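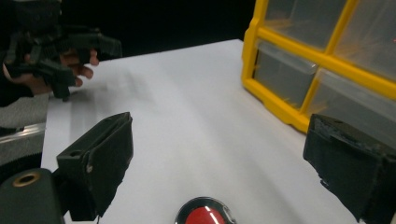 Tooling corner: does the new Cistari planner earn its place?

We moved to the Cistari planner in November, mostly because the release notes promised that clear plastic would stop being a problem. I have read that promise in a lot of release notes. So before anyone deletes the old Barkell config, I'd like to put down what the first 51 logged grasps say and what they don't.

The good part first. Planning is quicker, and the replay tool no longer falls over when two streams start at slightly different times. That bug cost us most of a summer, and I'm glad to see it go.

The depth side is a harder sell. Of those 51 grasps, 16 had a pose estimate that jumped between one frame and the next while the part sat still. Cistari's confidence score stayed high through all 16. A score that can't tell a good pose from a bad one is just a number on a dashboard, and I'd turn it off until somebody can say what it measures.

I also don't buy the claim that the segmenter "understands" transparent edges. Give it a strong color and it finds the color. On a round part with a red face, a black rim and a clear outer edge, the mask I get follows the rim and treats the plastic beyond it as table. The planner then sets the jaw width from that mask. Soft contact hides the error, so the run gets logged as a success and we learn nothing from it.

Glare is the other half of it. A bright streak across a shiny face can split one mask in two, and the merge step that fixes this is off by default. Turn it on in the Huleline settings file, under perception, and restart the node. A reload won't pick it up.

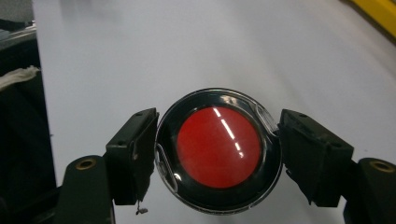 What I'd like before we switch

Keep the Barkell config on the branch for 3 more weeks. Log the raw mask next to the jaw width for every grasp, including the ones marked good. If you have a part with a clear edge on your bench, run it under the lights you normally use and send me the bag file. Karppinen's viewer opens the new format as long as you are on version 3.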